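4. Memory Seating on a Full-Size Board
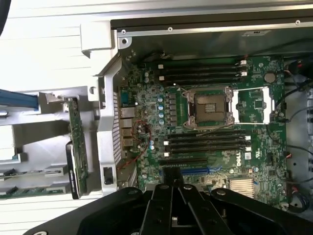
Figure 3. Wrist view of the open chassis, with the processor socket empty and two banks of memory slots, four in each.

Of all the shop-floor chores in our study, this is the one we were most excited to try. Folding towels and loading a dishwasher forgive a lot. A memory module does not. It has to be lined up with its slot, matched to the notch, and pushed down hard enough for the latches to close, and the push has to stop before the board starts to bend. A person with a week of practice does it while talking to a coworker. We wanted to know how close a general-purpose arm could get with no special fixture.

We ran 200 trials at the Ondport repair bench, all with the Pultine controller described in Section 3. Each trial began with the arm above the board (Figure 3) and ended when the module was latched, dropped, or abandoned after 2 attempts. The load plate of the processor socket was left open, as it often is during refurbishing work, so the planner had to treat it as something to avoid. Loose cables were not tied back either. Rajitha Talukder set the starting poses and Margus Strazds judged the results without knowing which version of the controller was running.

The version with force feedback did far better than we had hoped in January! Most of its misses came from one cause: the module went in level but slightly short of the end of the slot, and the downward push then pinned it there. A small rocking motion, suggested by Aušra Luik after watching technicians at work, fixed nine of the 12 cases we replayed. The vision-only version never learned to tell a seated module from one resting on top of its slot, and we doubt a wrist camera alone can do it when the fingers cover part of the view.

Is the chore solved? Not yet, and speed is the main gap. The arm pauses before every contact, and a technician would have filled a whole bank in that time. Still, this is delicate work on an ordinary board, and we think it belongs on the list of jobs worth handing over soon. Processor placement, which needs a much lighter touch, is taken up in Section 5.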